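Workshop notebook
Filed under: Bench Notes / Glues & Finishes
6 min read

October, hide glue again

Started the pot at 7.40, too early, radiators not on. Room thermometer said 14 when I came in and I should have waited. Glue doesn't like a cold room and neither does the spruce. Notes below are in the order I did things, which was the wrong order.

What I'm after: one recipe for the back seams on the Zarnden cello that I can hand to anyone in the shop without standing over them. At the moment we have three people mixing three different glues and calling them all "the usual". Last winter's seam on the lower bout opened for exactly this reason, I think. Can't prove it. The old jar was thrown out before I got to it.

Batch A. Nivero granules, the pale ones. One part glue to two of water by weight, soaked overnight in the fridge. Good swell, no dry lumps at the bottom. Warmed to 60 in the water jacket, took it slow. Strings nicely off the brush. Smells of very little.

Batch B. Same granules, one to one and a half. Too thick for me. Skins over while you're looking for the clamp. Might be right for the neck block, where I want it to grab and there's less area to cover. Not for seams.

Batch C. The old Casumach pearl glue, from the tin on the top shelf. Soaked it the same as A. Took far longer, still gritty at breakfast, gave it till ten. Darker, more smell (wet dog, not bad dog). Once hot it brushes out very well and stays open longer than A, which suprised me. Tin has no date on it. If we like it we can't get more, so no point falling in love.

Test pieces: offcuts of maple, quartered, planed the same morning, edges checked against the light. Rubbed joints, no clamps, then a second set with clamps. 4 pairs per batch, labelled in pencil on the end grain. PLEASE don't sand the end grain.

Open time, by touch, room at 17 by then:
A – fine for a short seam if you move. Not fine for a full cello back on your own.
B – no.
C – comfortable.

Warmed the wood for the second round. Hot air gun, low, held well back, until it felt like a mug you'd forgotten for a bit. Made more difference than anything I did to the glue. Every joint in the second round squeezed out evenly along its whole length. In the first round I had starved patches at both ends of nearly every piece, where my hands were slow. So: warm the wood. I wrote that in this book two years ago as well, found it when I was looking for a blank page.

Break tests. Left them overnight, then in the vice with a hammer, not scientific. A warmed: broke in the wood every time. A cold: two broke clean along the line, which is a fail in my book. B cold: all clean breaks, terrible. B warmed: better, mixed. C warmed: wood. C cold: one clean, rest wood.

Reversing. This is the bit Lie asked about, for the cracked belly that came in with someone's white glue in it. Steam and a thin knife on the A joints, opened without a fight. C needed longer and a drop of spirit run down the line. Didn't test B, lost interest. For the belly itself none of this helps as the white glue has to come out first, and that's warm water, cotton buds and a whole afternoon. Maybe two. Have told Lie not to promise the customer a day.

Additives, quick look. A pinch of urea in A to slow the gel. Works, stays liquid on the bench for ages, but the dried film bent when I peeled it off the glass and I don't want bendy under a soundpost. Keep it for linings and for veneer, label the jar in capitals. Garlic on the brass inlay (old trick, rub it on before gluing): tried on two scraps, one held and one didn't, so I know nothing.

Glue pot itself. The thermostat reads high. Set to 60, glass thermometer in the glue says 55. Set to 65, says 60. So set it to 65, and put a bit of tape on the dial so we stop arguing. Do not let it go past 65 real degrees, and don't leave it on over lunch. Reheating: A was still fine on its third warming, noticeably weaker after that. Throw it out at three. Glue is cheap compared with a cello back.

Varnish side note, as I was at the bench anyway. The ground on the test strip from last month is still tacky in the thick corner. Thin corner is hard. Too much oil, or too little light, it has been a dark few weeks. Moved it to the south window. Look again in a week or so and don't touch it with your thumb, there's already one thumbprint in it and I know it's mine.

Planing. Blade in the number seven needs regrinding, there's a nick near the left corner which leaves a hair line down every edge. You can't see it but you can feel it with a nail, and hide glue won't fill it. I had to go back over all the maple with the block plane. An hour gone.

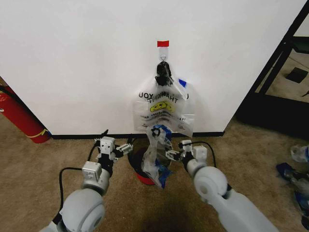 Lærke Kjærgaard

Carrying on after lunch. Full dry run on the Zarnden back, clamps on, no glue. Timed myself from first brush stroke (pretend) to last clamp. Too slow on my own by a long way. With a second pair of hands holding the far end it's easy. So the seam gets done by two people or it doesn't get done. Whoever is holding doesn't need to know anything, only to push when told.

Order of work for the real one, so I don't have to think:

Glue soaked the night before, batch A strength. Pot on first thing, dial at 65. Heating up the room to 20 at least, door shut, kettle full. Edges planed that morning and not before. Dry fit, pencil line across the joint in three places. Warm both halves. Glue on both edges, rub twice, line up the pencil marks, stop rubbing. Clamp from the middle out. Wipe squeeze-out with a damp rag and leave the rest, it chips off later. Then go home. No peeking.

Size coat on the end grain at the block: one thin wash of A let down with the same again of water, dried, then scraped lightly. Did this on one of the pairs and it was the only end-grain joint I'd put my name to.

Ordering. Granules, we're down to the bottom of the bag. Same Nivero grade please, not the stronger one, it gels too fast for us. Cotton buds. Glass jars with lids that fit, the ones we have don't. Brushes: no metal ferrules, they go black in the glue and stain the maple, I've picked enough grey specks out of seams. Invoice number for the last lot is 3571 if they ask, they usually ask.

Humidity in the store at four o'clock was 48, bit up from the morning. Wood for the Zarnden ribs can stay where it is. Bending iron wants cleaning before then, there's a brown ridge baked on it that marks the flame.

Still open:
- does C keep its long open time if the room is at 20, or was that just me getting quicker
- try fish glue on the purfling, Lie swears by it
- cold joints with A at 1 to 2.5, just to see how bad
- ask what was in the old jar. somebody must remeber

Test pieces are in the shallow drawer, warm on the left, cold on the right. Keep the clean breaks, I want to show them to the next person who says the heat gun is a waste of time.

Pot off 5.50. Washed the brushes.

Back to top | Workshop notebook | Contact the bench | © All notes belong to their authors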